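**Cultley says its counter rule will cut kitchen clutter. Tenants have heard that before.**

2023-03-14

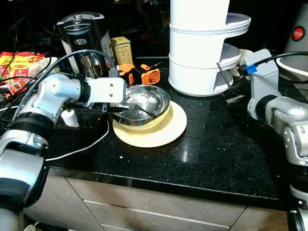
The management of the Cultley building on Villaseñor Street has a new plan for its shared kitchens, and it comes down to a single sheet of paper taped to the cabinet doors. Starting this week, anything left on a counter that isn't used for food or drink is supposed to go within 3 days. Coffee grinders can stay. So can bowls and plates. Power strips, loose cables, tools and old snack wrappers can't.

Building manager Mieke Van Wijk said the rule would give tenants "their counters back." She didn't say who would check, or where a cable ends up once it has been removed.

The building has 62 tenants and has been through this already. Last year it paid Linilano, a storage supplier, $3000 for shelving and bins meant to solve the same problem. Van Wijk called that purchase "a good start." Asked whether the counters were any clearer afterward, she said no one had kept track.

Floarea Neagu, who has rented on the second floor for most of a decade, doubts the sheet of paper will do better. "You put up a shelf, people fill the shelf, and the stuff on the counter stays where it was," she said. She would like more outlets along the walls, so power strips don't have to sit next to the dishes.

Chanida Rungrueang, a newer tenant, supports a rule but not this one. She pointed out that it doesn't mention packaging with food still in it, or small appliances that get used twice a year. The notice also sets a $200 charge for repeat offenders. Van Wijk confirmed the amount but couldn't say how management would work out whose wrapper it was.

Outlets aren't in this year's budget. The rule will be reviewed at the end of March, and tenants can send comments to the building office until then.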